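Wash bags, one year on

Last January I replaced three bras in the same month, all of them killed by the washing machine and none of them by wear. Two had bent underwires and the third had a hook that had worked its way into the lace of a fourth, which I managed to save with nail scissors. Since then everything with a wire, a moulded cup or a hook has gone through the machine in some kind of bag or case. These are my notes on what has held up.

The machine is an ordinary front loader. Delicates run at 30 degrees with the spin set as low as it will go short of off. I used to leave the spin at the default and blame the detergent. Spin speed matters a good deal for moulded cups, which get pushed flat against the drum and then dry in whatever shape they were left in.

There are two types in use here. The first is a mesh bag in the shape of a cylinder, with a zip round the lid. It stands up by itself when empty, so it can be loaded with one hand. It takes tights, thin tops and anything soft that tangles. The second is a hinged case that opens flat and closes over the cups. Mine is pink, which was not a decision, it was the one in stock at Lenow. It has mesh on one side so that water can get through.

The order of work on a Sunday is fixed by now. The basket comes to the table, reds and darks are separated from the pale things, and hooks are fastened before anything is bagged. An open hook inside a mesh bag will find the mesh. I lost a Dividcombe bag that way in its second week, and the hole grew with each wash until a sock could pass through it.

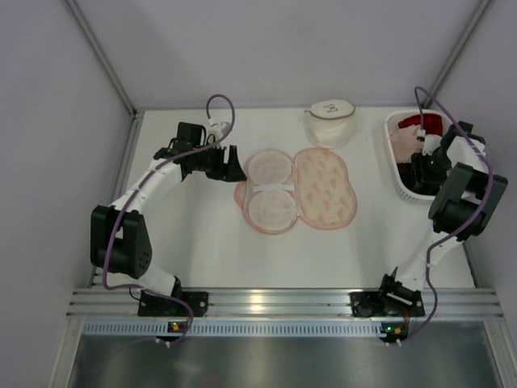
Filling the case takes some care. Fasten the band, lay one cup inside the other if the bra is soft enough to allow it, and tuck the straps in behind. Moulded cups should not be folded into each other. They go in side by side, or they go in the sink. Check the whole length of the edge before closing, as a strap caught in the zip will stretch over the course of a cycle and does not recover. One bra per case. I have tried two, and the wires rubbed against each other and left a grey mark on the lining of the paler one.

The cylinder should be filled to half and no further. A full bag moves round the drum as a single lump, the things in the middle come out with detergent still in them, and the machine struggles to balance it on the spin. Embla Granström, who commented on my post about wool, puts a bath towel in with hers to even out the load. I tried this with a small hand towel and it did help, although the towel shed lint on a black top. Use an old one in a similar colour.

Zip pulls are the weak point on everything I have bought. The better bags have a little elastic cover at the end of the zip to park the pull under. Where there isn't one, a hair tie through the pull and round a bit of seam does the same job, and stops the thing rattling on the door glass. The Prekach bag I bought for travelling opened mid-cycle on its first outing and emptied itself into a load of sheets. With the hair tie it has stayed shut.

Drying: everything comes out of its bag straight away. The case stays wet along the rim for longer than expected, so it is left open on the rack overnight. Mine began to smell musty in the autumn when I was closing it damp. Soaking it in warm water with a spoonful of bicarbonate dealt with that. Bras are hung by the middle, between the cups, and never by a strap.

Results so far: no bent wires since I started, one snagged strap (my fault, see above) and one bag thrown out. The lace on the oldest bra has gone a little fuzzy along the top edge, but it was doing that before.

Kohei Iwasaki asked whether a knotted pillowcase would do instead. It will for tights. For anything with a wire the cotton gives no support, and it holds so much water that the low spin leaves it dripping.

I still need to find something for swimwear, which comes out of the cylinder creased across the lining. If you use a flat bag for that, let me know which size.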